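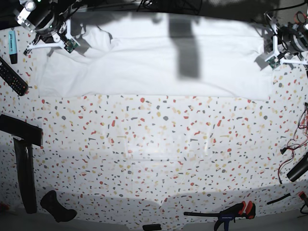
By November I was dreaming about cloth. Corners, mostly. I'd wake up with my finger and thumb pinched together and have to tell them to stop.

The idea was Modupe's, and I'd like that written down somewhere. Modupe Odukoya, second desk from the kettle at Ernholm, who said one evening that we were teaching the arms the wrong half of the job. We'd recorded 800 good folds, every one of them lovely, and the arms still gave up the moment a corner slipped. "So show them slipping," she said, and went back to her noodles.

I thought it was daft, to be fair to me! But I was the one driving the arms, so I spent the next fortnight being bad at folding on purpose. I dropped corners. I grabbed two layers and had to shake one off. I did 122 of these, each one a small disaster and then a rescue, and we mixed them in with the tidy ones and left the thing training overnight.

Femke Van Wijk came down from Postma to watch the test. Femke had paid for the arms (well, her department had) and she wore her coat the whole time, which I took personally. We'd agreed on 20 tries. The old version had managed six, and I'd told her so in an email I now wished I hadn't sent.

The first try was awful. The left arm pinched nothing at all and carried the nothing very carefully across the table.

"Is that a fold?" said Femke.

"It's warming up," I said, and Modupe kicked me.

Then on the second one the corner slipped, just like mine used to, and the arm stopped. I knew that stop. It was me, it was the little breath I take before I go back in. And back it went, a bit lower, a bit slower, and got hold, and I made a noise I'm not proud of.

It finished on 14. Femke wrote the number on her hand, asked whether it could do towels, and undid one button of her coat.

Modupe was already at the cupboard looking for a towel.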